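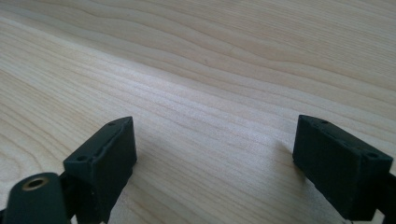 Both gripper fingers open, table top clear.

Hand gripper check before household tasks, Suven bench, Kneath workshop
Task: cup on a wire shelf
Round 13, March

1. Fingers: no cracks, no sharp edges. OK.
2. Round holes in fingers: clean. OK.
3. Finger pads: not fitted in this round. See comment A.
4. Table clips: tight on both sides. OK.
5. Cables on the floor: to be moved further from the operator's feet. NOT OK, repeat before start.
6. Load limit for the cup: 500 g. OK.

Comment A. Without pads the plastic slides on a smooth cup. The operator feels this and closes the hand more. A machine must learn it, and in my opinion it has not learned it yet.
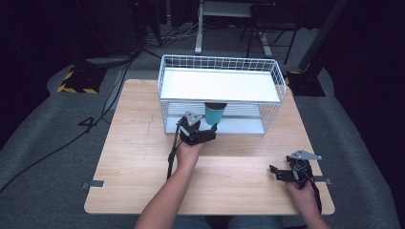 Comment B. The lower level of the shelf is the difficult one. The gripper must go in under the top panel and come out again without lifting the rack. Please check the fingers again after any contact with the wire.

Comment C. The Clivwood office asks if the machine can put away cups alone by summer. We have 713 rounds in the log, almost all with a person holding the tools. I would answer: on an open table yes, inside a shelf not yet.

Open points: 2 (item 3, item 5). Next check at 13:00.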